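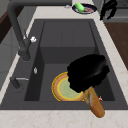
Ellstead House is looking for a part-time house cook to make the evening meal for residents and staff at our short-stay lodging in Ornby. The house takes in people who have come to town for treatment at the clinic up the road, along with whoever has traveled with them. Most stay a few nights, a few stay for weeks. The kitchen is a home kitchen and you should expect to work in it as one, with a single deep dark gray sink, a tall gooseneck faucet and pale counters on either side. Large stockpots are washed by hand. If you have only worked on a restaurant line, please come and look at the room before you apply.

The job

The house cook plans and prepares one hot meal a day, served at 6 p.m. in the dining room. Residents make their own breakfast and lunch from what is in the pantry. Some residents come in late from appointments, so two or more plates are usually covered and set aside each night with a name on them. You would arrive at 2 p.m. and leave at 7 p.m. The position is five shifts a week. The other two evenings are covered by staff using meals from the freezer, and keeping that freezer stocked is part of the job.

The food should be plain and filling. Soups, roast chicken, rice dishes, baked pasta, beans, cooked vegetables, fruit. Many residents have little appetite, and some are told by their doctors to avoid salt, raw foods, grapefruit, or high-fiber dishes. We collect this information on a form at check-in. You will read the forms each afternoon and cook with them in mind. You will not be asked to give anyone advice about their diet.

Duties

Plan a weekly menu and post it on the dining room board.
Write the grocery order. Dry goods and dairy are delivered by Udatard, and produce is bought locally by house staff from your list.
Cook and serve the evening meal.
Label and date all leftovers, and throw out anything past its date.
Keep two freezer meals ready at all times, with heating instructions on the lid. 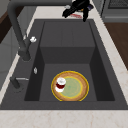 Wash up what you have used and leave the counters clear by the end of the shift. Residents do their own dishes after dinner if they are able to, and the evening staff member does the rest. You will also wipe down the stove daily and clean out the refrigerator once a week, on whichever shift suits you.

Check the temperature log for the refrigerator and freezer at the start of every shift and write down both readings. The log is on a clipboard inside the pantry door. Any reading out of range goes straight to the staff member on duty.

What we need from you

At least one year of cooking for groups, paid or unpaid. School, camp, church and care home kitchens all count.
A current food handler card, or willingness to get one before your first shift. We pay the fee.
Ability to lift a full stockpot and stand for most of a five-hour shift.
Ability to read and write English well enough to follow the dietary forms and keep the log.
A background check, paid for by the house.

It would help if you have cooked for people on soft or low-salt diets, or if you speak Spanish. Neither one is required. You do not need a car. The Ornby bus stops at the corner of Iyengar Street, and there is a bike rack behind the building.
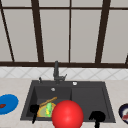 New cooks work alongside the outgoing cook for seven shifts. During that time you will learn the ordering system, where things are stored, and how the forms work. After the training period you will be the only person cooking, though a staff member is always in the building and can be reached from the wall phone in the hallway.

Pay and conditions

Pay is hourly and follows the Ellstead House wage scale, step two or step three depending on experience. The scale is sent to every applicant with the first reply. Training shifts are paid at the same rate. There is a signing payment of $2,000, half paid after the first month and half after the sixth. You earn paid sick time from your first day and paid vacation after 90 days. Your own dinner is included on every shift.

The house closes for one week in December and that week is paid.

We do not ask the cook to work doubles or to cover the front desk. If a shift has to be changed, we will ask ahead of time and you may say no.

Things to know before you apply

Residents may be very ill. They may wear masks, and they may be upset or want to talk while you are working. Others will want to be left alone. Staff handle anything medical. You should not come to work with a cold, a fever or a stomach illness, and you will never be penalized for calling in.

No perfume or scented lotion in the kitchen. Smells bother many of the residents, so we also avoid frying fish and cooking strong curries indoors. The radio is fine at low volume until 5 p.m.

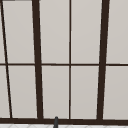
How to apply

Send a short letter and a list of the places where you have cooked. A formal resume is not needed. In the letter, include a sample menu for five dinners, with one of the five suitable for someone on a low-salt diet. Put "House cook" in the subject line, or drop the papers at the front desk between 9 a.m. and 4 p.m.

Include the names and phone numbers of two people who have eaten your cooking in a group setting or worked with you in a kitchen. We will call them only after we have met you.

Applicants we would like to meet will be invited to the house for a conversation and a paid trial shift cooking dinner with the current cook. Please tell us if there are afternoons when you cannot come. Applications stay open until the position is filled.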